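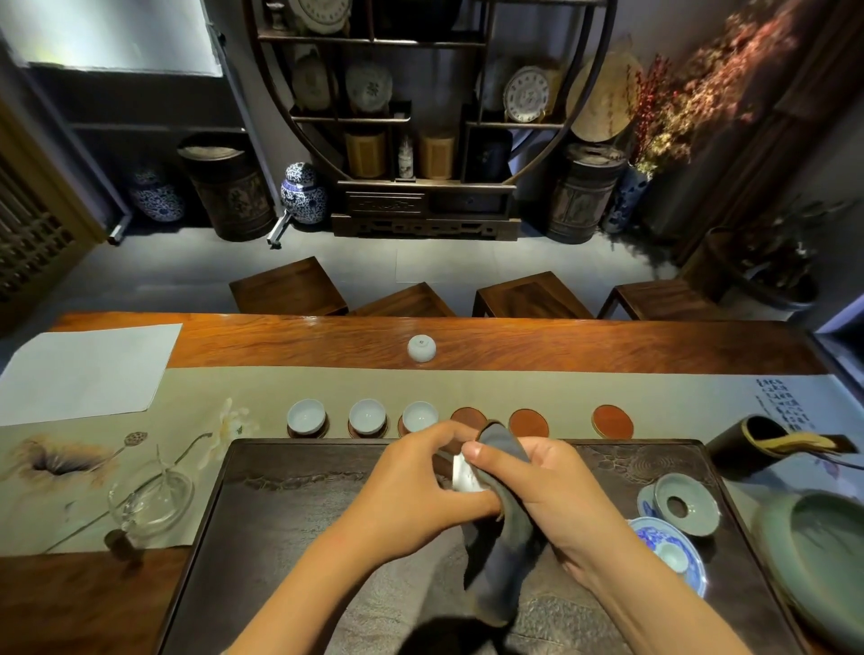

Hwa-young Sung wrote in that a stone tray is a nuisance next to slatted wood, and that hers held tea stain in every groove by May.

Home Reviews Teaware Furniture Contact

Her point stands for unsealed stone. The Skindard tray reviewed in this piece is sealed, and after 30 sessions the carved ripples rinse clean with plain water. Mass is the real drawback: it should be placed once and left. The raised rim holds 400 ml before it needs emptying. The relief is shallow enough that small porcelain cups sit level on most of it, though I found two spots where they rock.

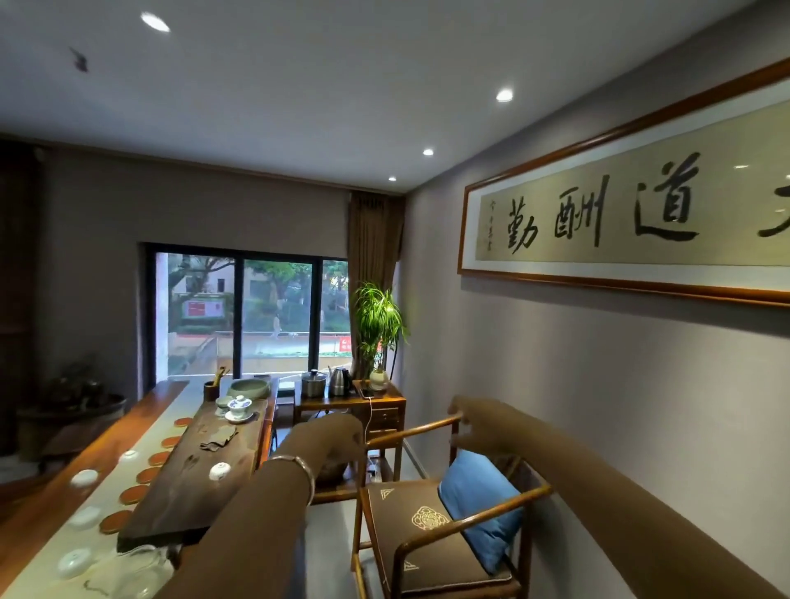
Cloths matter more than I expected. The Mokix cloth dries a full set of cups without leaving lint. The Yoon cloth is softer but saturates by the fourth cup and needs wringing out. Both survived machine washing at low heat. I paid $74 for the tray and would pay it again. Coasters are sold separately, and the wooden ones mark if put away damp.

Rating: good. Buy the Mokix cloth with it.

Sena Fiadzo, 30th March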